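« On loue la pince, on garde les données » : entretien avec Alaric Whitfield, de Skoro

Skoro propose depuis le printemps un kit de collecte de démonstrations à la main : une pince tenue au poing, une caméra montée dessus, un logiciel de tri et une formation d'une journée. Le produit s'appelle Ander. Il s'adresse aux laboratoires et aux intégrateurs qui veulent apprendre des gestes à un bras robotisé sans immobiliser le bras pendant des semaines. Alaric Whitfield, responsable de l'offre, nous a reçus dans les bureaux d'Asoscombe.

Le contenu de la valise est simple. « Deux pinces, les batteries, un jeu de patins de rechange et le support de charge. Le client ouvre, il charge, il enregistre. » La location se fait au mois, avec un engagement minimal de 2 mois. L'achat est possible, mais il le déconseille à ceux qui n'ont pas encore de programme de collecte défini. « Beaucoup achètent du matériel avant de savoir quelles tâches ils veulent couvrir. Après, la valise reste dans une armoire. »

La première version avait des patins lisses, en silicone gris. Ils glissaient sur les gobelets en carton et sur les couvertures plastifiées. L'équipe est passée à des patins striés, de couleur vive. Pour la couleur, Whitfield donne une raison pratique : le logiciel repère plus facilement l'écartement des doigts quand les patins se détachent du décor. Les plaques de base sont vissées et se changent avec un tournevis ordinaire. Il faut environ 12 minutes pour remettre une pince en état, étalonnage compris.

Skoro conseille de commencer par des lieux ordinaires, bureaux, cuisines, salles de réunion, sans rien préparer. « Une table rangée pour l'occasion, ça donne un modèle qui sait travailler sur une table rangée. On demande aux opérateurs de prendre les choses comme elles sont. »
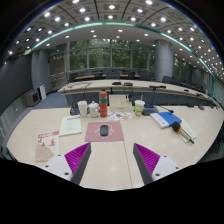

La pince ouverte au-dessus d'une table de réunion, face à un tapis de souris rose et à sa souris noire.

Les objets plats sont ceux qui posent le plus de difficultés, explique-t-il. Une brochure ou une feuille d'autocollants posée à plat n'offre presque aucune prise aux doigts. « Il faut la faire glisser jusqu'au bord, ou soulever un coin. Un opérateur débutant essaie de pincer par le dessus et s'énerve. » La formation consacre sa matinée à ces gestes. L'après-midi porte sur le tri des séquences, que le logiciel classe par tâche avant relecture.

Parmi les premiers clients figure Fedoruk, qui prépare un service de remise en ordre de salles de réunion. Sept opérateurs y ont été formés en juin. Leur principale réserve porte sur le poids : au bout d'une heure, le poignet fatigue. Whitfield ne le conteste pas. « C'est un vrai défaut. On recommande des séances courtes et on change de main. Une poignée plus légère est à l'étude, je ne donne pas de date. »

Autre limite, le kit n'enregistre pas l'effort exercé par les doigts. Pour un gobelet plein ou une tasse à couvercle, le modèle doit se contenter de l'image et de l'ouverture de la pince. Les clients qui ont besoin d'une mesure de force sont orientés vers d'autres fournisseurs.

Reste la question des données. Elles appartiennent au client et sont stockées chez lui, sauf demande contraire. « On loue la pince, on garde les données chez celui qui les a produites. C'est écrit dans le contrat, et c'est la première chose que les services juridiques vérifient. » Un module de floutage des visages et des écrans est inclus dans la location.

Les demandes de démonstration se font auprès du bureau d'Asoscombe. Il faut prévoir une salle meublée, une prise de courant et une demi-journée.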